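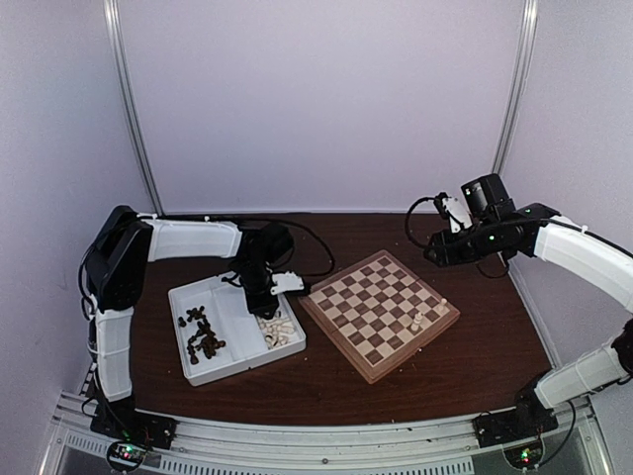
Stage Safety Checklist with Comments
Production: Isari, season two, episode 11
Location: Wornside Stage 2
Inspected by: Yufang Peng
Date: 15 January 2024

Complete before first rehearsal. Mark each item OK, FIX or N/A. A FIX item needs a comment and the name of the department that will take it. Items carried over from the June shoot keep their old wording.

EXITS AND ACCESS

Fire lanes clear on all four sides of the stage -- FIX
North lane is narrowed by flats from the hospital corridor set. Set dressing to move them to the scene dock before call. The other three sides are fine.

Exit signs lit -- OK

Elephant door opens and closes fully -- OK
Slow on the last few feet. Not a hazard, but the stage manager should know so the door isn't left half open during a company move.

Cast walkways taped and lit -- FIX
The tape is peeling at the foot of the stairs to the lighthouse set. Grips to redo it. The running light behind the wall is out.

SETS AND SCENERY

Flats braced and weighted -- OK
Lighthouse interior checked twice after the wall was swung out for the wide shot.

Raised platforms have rails on open sides -- FIX
The lamp room platform has a rail on the camera side that comes off for filming. It was off when I came in and no shot was being set up. It goes back on between setups, every time.

Stair treads secure -- OK

Breakaway items labeled and stored apart -- OK
The breakaway window for the finale is in the locked cage. The real window from episode nine is stored on the far wall with red tape on it. 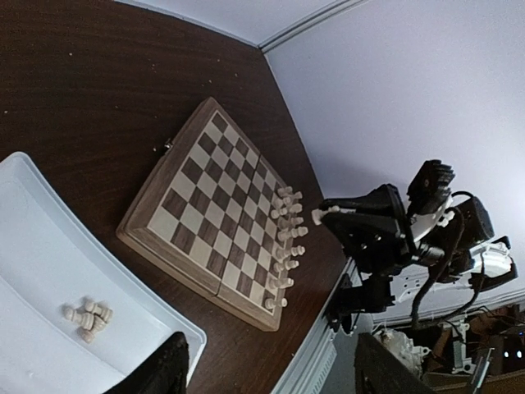

Folding chessboard with light-colored pieces lined up along its right-hand edge.

ELECTRICAL

Cables ramped or covered at crossings -- FIX
One crossing by the video village has no ramp. Electric has been told.

Panels closed and clear -- OK

Hand tools and work lights tagged -- OK
Tag 346 was unreadable and has been replaced. Same number kept.

Practical lamps on set checked for heat -- OK
The oil lamp in the kitchen scene is electric with a flicker unit. The script still says "lights the lamp," so to be clear, there is no flame on stage for this episode.

RIGGING AND STUNTS

Overhead rigging inspected and signed -- OK
Brullico rigging crew signed the sheet this morning. Copy is in the stage office.

Fall mats in good condition -- FIX
Two mats have split seams. Pull both and do not tape them. Rental house is sending replacements.

Harness log up to date -- OK

Rehearsal held at half speed before any full-speed take -- N/A
No stunt work until the stairwell scene. Recheck that day.

WATER AND ATMOSPHERE

Tank drained or covered when not in use -- OK
Cover was on and latched. Water level reads 96 on the tank gauge, same as the last entry.

Haze fluid sheet posted -- FIX
The sheet on the board is for the old brand. New one needs to be printed and posted next to it, and the old one taken down.

Stage aired out at lunch -- OK
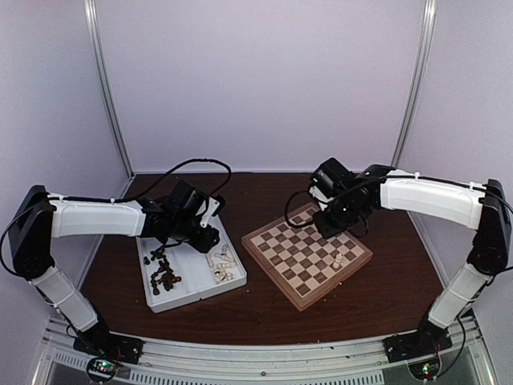

Tabletop with two arms facing each other, a tray and a chessboard.

FIRST AID AND EMERGENCY

Medic on the call sheet -- OK

First aid kit stocked -- OK
Eye wash is good. Burn gel is running low, add to the next order.

Emergency address posted by both phones -- FIX
The phone near wardrobe still shows the Cabrera Street gate. That gate is closed for paving and ambulances have to come in by the main entrance. Locations to change the card and the call sheet together.

Muster point announced at the safety meeting -- OK

OPEN ITEMS

All FIX items are due before rehearsal except the mats, which only need to be here for the stairwell scene. I will walk the stage again after lunch -- if the north lane is still blocked, rehearsal moves to the second stage until it is cleared.

Signed: Yufang Peng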